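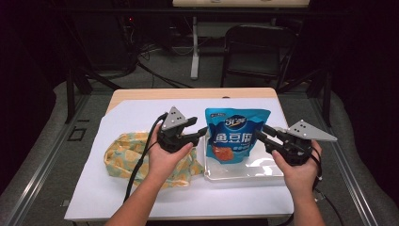 4.2 Comparing two pairs of Vallach hand grippers

Run this section once per pair, with the same operator. Swapping operators halfway compares operators.

1. Plug in both cables and let them hang slack. A taut cable will win any argument with your wrist.
2. Set the tray on the white sheet and stand the snack bag in it.
3. Close both grippers fully, open them, and press Zero on the Jimby controller.
4. Lift the bag with both grippers, hold for 4 seconds, and put it back upright.
5. Repeat for 18 lifts, then change pairs and start again at step 1.

Note: Keep the triangular plates uncovered. Tracking is good, but it can't see through a sleeve.

Caution: Do not raise grip force above 200. The dial goes higher - so did Esmaeil Zamani, and the bag did not survive.

Send logs to Gifty Dramani. She reads them all, including the comments field.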